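Relabeling the house without red and green

9 min read

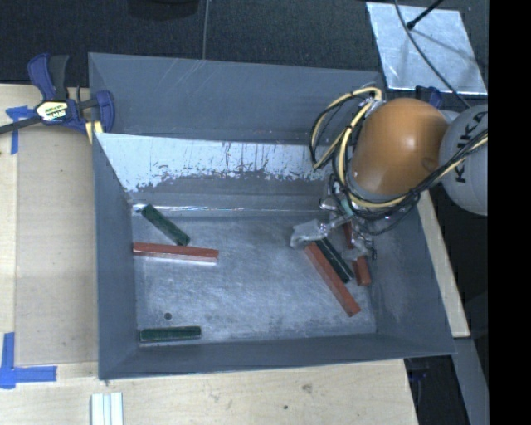 Red and green blocks in a grey metal bin.

I have deuteranomaly, the most common form of color vision deficiency. My medium-wavelength cones respond too far toward the long end, so the difference signal between red and green is weaker than it should be. Saturated red and green paint in good light I can separate easily enough. Under a 40-watt bulb in a cellar, with a faded plastic tag the size of a coin, I can't, and I have stopped pretending otherwise.

This post is a write-up of how I replaced the color-coded tags on the plumbing, heating and electrical systems in the house. Catrin Rees asked for it after I mentioned the job in the post on the pressure tank, and two other readers wanted the tag dimensions.

The starting point

The house is from 1860, in Nanton, with a stone cellar under the front half and a crawl space under the back. It has been plumbed at least three times. The previous owner left a consistent scheme: green tag for a valve that is normally open, red tag for a valve that is normally closed, both round, both the same size, both hung on ball chain. He also left a typed key on the cellar door. I have lived with it for five years.

There are 38 tagged items. That covers hot and cold water shutoffs, the two heating loops, the drain-downs, the outdoor spigots, and the feed and bypass around the softener. The electrical panel had colored dots on the breakers, again red and green, with no text on about a third of them.

The scheme fails for me in three ways. The tags are matched in lightness, so once the hue is gone nothing is left to tell them apart. They have yellowed, which pushes the green toward olive and the red toward brown, exactly the direction I am worst at. And the cellar light is warm and weak. I once shut the return on the upstairs loop thinking I was closing the bypass. No damage, but it took most of an evening to find.

What I wanted from a replacement

Each state should be carried by at least two properties that don't depend on hue. I settled on shape and lightness, with text as the third. Color is allowed if it repeats what the other two already say.

I also wanted the tags to be readable by someone who has never been in the house. Colin Hulme looks after the place when I am away in the winter and has normal color vision, so the old scheme worked for him. The new one could not be worse for him than the old one.

Lightness contrast

You can check this without any instruments. Photograph the candidates together, convert the photo to grayscale, and see whether they are still obviously different. This is only approximate, since a phone's grayscale conversion weights the channels in its own way, and a person with a red deficiency (protan) will see red as darker than the conversion suggests. For a deutan like me it is close enough.

I ran the old tags through it. In grayscale they were one gray. A clean new pair from the same supplier did a little better, the red coming out slightly darker, but I would not want to judge a single tag by it with no neighbor to compare against. That is the real test. In the cellar you usually see one tag at a time, and any scheme that needs a side-by-side comparison is no use behind a water heater.

White and black pass trivially. So do pale yellow and dark blue, and blue against yellow is the axis that deutans and protans keep. I went with yellow and dark blue. White tags get dirty and black tags disappear against the beams.

Shape

Normally open is a circle. Normally closed is a square. I considered a bar for closed, on the grounds that it looks like a blocked pipe, but Gus Haddad pointed out that a lever handle on a quarter-turn valve is also a bar, and when it lies along the pipe the valve is open. A bar-shaped tag hanging any which way next to a lever is asking for trouble. Circle and square carry no orientation.

The squares have sharp corners, cut with a shear and knocked back with a file just enough not to scratch. My first batch had corners rounded to a generous radius and at two paces they read as circles. Those went in the scrap box.

Final assignment:

Normally open: circle, pale yellow, black text
Normally closed: square, dark blue, white text
Seasonal (position depends on the time of year): triangle, white, black text, with both positions written out

The triangle was Marcela Zeman's suggestion. I had been treating the spigot shutoffs as normally open with a note on the door, and she asked what "normally" meant for a valve that spends half the year shut. I had no good answer.

Materials

The blanks are aluminum sheet, painted. I bought the paint from Risberg as a two-part enamel in small cans. It covers well and it is slow. In the July humidity the yellow stayed tacky overnight and picked up dust. A second coat the following afternoon, over a light sanding, came out fine.

Text is from a Medve label printer, laminated tape, largest size that fits. I cleaned each blank with isopropyl alcohol first and pressed the tape down with the back of a spoon. The tape is rated for damp locations. I will report back on that after a winter.

The chain is stainless ball chain, cut to 5 inches per tag. Too short and the tag sits flat against the pipe facing the wall, too long and it tangles with its neighbor. For the hot pipes I moved the tag to the valve body and kept it off the pipe insulation.

Text

Every tag carries a number, a name and a state, in that order. For example:

14
BOILER FEED
NORMALLY OPEN

I numbered from the point of entry, following the direction of flow, cold first, then hot, then heating. The old numbers ran in the order the valves had been installed, as far as I could tell, which told you something about the history of the house and nothing about where to find number 24.

Abbreviations are out. The old tags had "RTN," "RET" and "R" for the same thing on different loops. "R" was also used for "rear." Caradog Jenkins, who did the last boiler service, had written his own notes on masking tape over several of them, and his notes were better than the tags. I copied most of his wording.

The electrical panel

The panel was simpler. I removed the dots and replaced them with text on every breaker, plus a directory inside the door. Nothing in a panel needs a color to say which circuit it feeds. The old red dots seem to have marked circuits that should not be switched off casually: the sump pump, the freezer, the boiler controls. Those now have a black triangle and the words DO NOT SWITCH OFF, which also survives a flashlight with a bad color rendering index.

I did not touch conductor colors. Those are set by code, and I don't do my own panel wiring. If you have a red-green deficiency and you do your own wiring, use a tester and get a second pair of eyes on it.

Lighting

I changed the cellar bulbs at the same time, to 4000 K with a high color rendering index, from Skisano. Better light does help a mild anomalous trichromat, within limits. With the new bulbs I could sort the old tags correctly about 24 times in 30, shuffled and picked one at a time. With the old bulbs I gave up partway through the first run, so I have no comparable number.

I mention this mostly for anyone who can't relabel, in a rental for instance. Change the bulbs first. It is cheap and you can take them with you.

Results so far

Colin did a walk-through with the printed list and no help from me. He found everything, and flagged one error: I had hung the square for the softener bypass on the softener outlet. It had been wrong on my list as well, so the numbering from there to the end of the cold section shifted by one and I reprinted the tape. Leave the blanks unlabeled until someone else has walked the list.

Still open is the crawl space. It has two drain-downs I can reach only by lying on my side, and I would like tags there that can be identified by touch. The shapes should do it, but with gloves on the triangle and the square are harder to tell apart than I expected. I may drill a hole in the center of the triangles and try again.

Dimensions, for those who asked: circles are 2 inches across, squares 2 inches on a side, triangles 2 1/2 inches on a side, hole 3/16 inch, set 1/4 inch in from the edge.

Get new posts by email. Enter your address to subscribe to the newsletter. You can unsubscribe at any time.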